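How a Robot Learns to Make Toast

Making toast is one of the first kitchen jobs many kids learn. You put the bread in, push the lever down, wait, and take the toast out. It is a small job for a person. For a robot it is a long list of small jobs, and every one of them has to be worked out.

At the Vondcombe shared workshop, a group of hobby builders is putting together a two-armed robot called Odetti. A shared workshop is a place where people split the cost of tools and space, so they can build things that would be hard to build in a bedroom. Some people there make chairs. Some fix bikes. The Odetti group picked toast.

What is a robot made of?

Most robots have three kinds of parts. The first kind moves. Inside each arm there are motors, and each motor turns one joint. Your own arm has joints too - shoulder, elbow and wrist - and a robot arm copies that idea.

The second kind of part senses. A camera gives the robot a view of the table, a bit like your eyes do.

The third kind decides. A computer takes in what the camera sees and sends orders to the motors. The Odetti group uses a program they wrote themselves, called Stesto. The first version was 413 lines long. The one they use now has 2,930 lines. Most of the new lines are there to handle things that go wrong.

Why two hands?

Try making toast with one hand behind your back. You can do it, but some parts are awkward. With two hands, one can work the toaster and the other can deal with the bread or a tray. The hard part is that the two arms must never bump into each other. Before either arm moves, Stesto checks where the other one is.
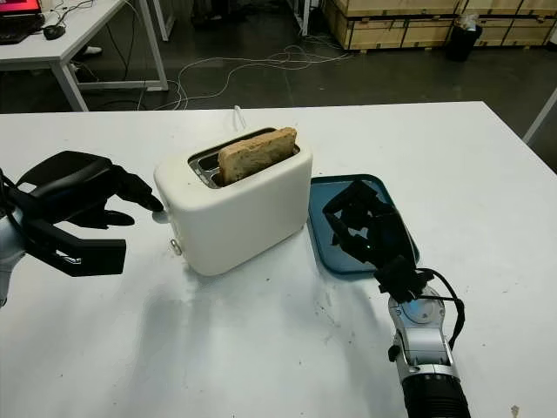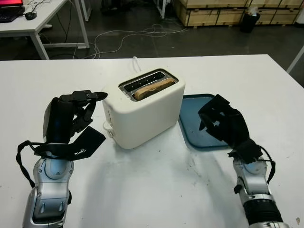

Odetti at the toaster, with the blue tray on the right.

Finding the lever

A toaster lever is small. If a fingertip is too high, it pushes on air. If it is too far forward, it pushes on the toaster, and the toaster slides across the table. So the robot has to know where the lever is and also where its own fingertip is.

Knowing where your own hand is sounds easy. Close your eyes and touch your nose. You can do it because your body keeps track of your joints all the time. A robot does this with sensors that measure how far each joint has turned. Stesto takes all those turns and works out where the fingertip must be.

How hard should it push?

People change how hard they grip without thinking. You hold an egg gently and a hammer tightly. Bread needs a gentle grip, and toast is tricky in a different way, as it is stiff and breaks into crumbs. A lever needs a firm push.

The builders gave each job its own setting. There is one for the lever and one for bread. They found the right settings by trying, writing down the result, and trying again.

Practice, practice

The group keeps a notebook of every practice run. So far there are 2,197 runs in it. In 188 of those, the robot did the whole job from start to finish with no help. That may sound like a low score, but most of the good runs came near the end of the notebook. In the early pages, the most common note is "missed the slot."

When a run fails, the builders look for the first thing that went wrong. If the toast fell, was the grip too loose? Or was the hand already in the wrong place before it closed? They change one thing and run it again. If they changed five things together, they would not know which one helped.

One member, who also runs a bakery called Khổng, gives the group bread that is too old to sell. Stale bread is good for practice because it keeps its shape.

Staying safe

Toasters get hot and use electricity from the wall. Robot arms are strong and do not know you are there unless someone has taught them to check. The workshop has these rules:

- An adult is always next to the stop button.
- Hands stay off the table while the arms are switched on.
- The toaster is unplugged before anyone cleans it.
- Nothing metal goes in the slots, ever.

Try it yourself

You can be the robot. Ask a friend to close their eyes and sit at a table with a plastic cup and a block. Now tell them how to put the block in the cup, using only words like "left," "down" and "open your hand." Write down each order you give. Then swap places and see whether your friend's list is shorter than yours.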